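October, evening

Pressed the last of the Genis pears today. Started at seven, finished at four, with a stop for soup. The fruit had been sitting in crates in the north bay of the barn and had softened the way I wanted, yellow at the neck but still firm when you push a thumb in. I threw out more than I expected from the bottom crates. Brown at the core. You can't see it from outside, so I cut one from every layer and went by that.

Juice came to 341 gallons, which is less than last year from the same trees. Dry August. It tastes stronger for it, with a lot of tannin on the sides of the tongue and some lemon at the back. I took the reading twice and wrote it on the tank card. No sulfite on this one. The last two years I added it out of habit and both batches tasted flat to me by spring, so this year the Genis goes on its own yeast and I'll leave it alone and see.

The Plamo pears are a different matter. They went into the big tank two weeks ago and have been slow ever since. Gravity moved a little this morning, a little more by tonight. The barn is at 52 degrees and I think that is all it is. I put the old moving blanket around the tank and moved it away from the door side. If there's no change by the end of the week I'll bring a few gallons into the kitchen, get that going, and pour it back.

Racked the Penry cider after lunch. It was bright already, and the lees were packed tight on the bottom, so I lost very little. I drew off a glass and drank it by the sink. Dry, a bit of smoke, some bitter orange peel. It needs the winter. Last year I bottled Penry too early to make the holiday orders and I got what I deserved, 41 bottles pushed their caps in the shed and the rest had to be opened and let down one by one. This year I'm not taking orders on it until March.
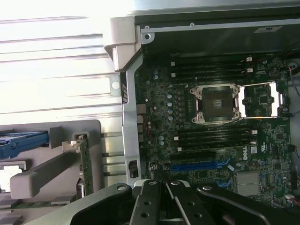

Inside the computer, cover off.

Bottles came at two. The driver couldn't get up the lane past the culvert, so we moved the pallets with the tractor, one at a time, with a strap over each. The slip said 3,000 and I signed for 3,000. They are the heavy green ones again. I looked at the lighter glass and it would have saved a good bit on freight, but I don't trust it with perry that still has some life in it. Stacked them along the back wall under the tarp. I need to wash them before anything else goes in that corner.

Had a letter from the shop at Clollik. They sold through what I left in the summer and want more of the still perry and none of the sparkling. Fine with me. The still is less work. They also want a new label with the pear name printed larger, and they asked what food to put on the shelf card. I wrote back: pork, hard cheese, smoked trout. I nearly put down blue cheese, but I tried it last night with the 2-year-old and the salt made the perry taste like metal. Mild goat cheese was better. Plain bread and butter was best of all, but I don't suppose you can put that on a card.

Paid the orchard for the fruit, $1,104, which covers everything through tonight. That leaves the press repair still to pay and the new hose. I'll do both when the Clollik money comes.

The press itself held up. The left side of the cloth is wearing thin where it folds and I should order two. The pump seal drips when it first starts and stops once it's running. I put a pan under it.

Wasps are almost gone now. One sting this year, on the wrist, while I was hosing the crates.

Supper was beans and the end of the ham, with the glass of Penry I had saved out. It had opened up some after sitting. Less smoke, more apple skin. I wrote that down on the card too.

Tomorrow: wash the mill before the pulp dries on it, spread the pomace along the far hedge, check Plamo before breakfast. Rain coming in by noon.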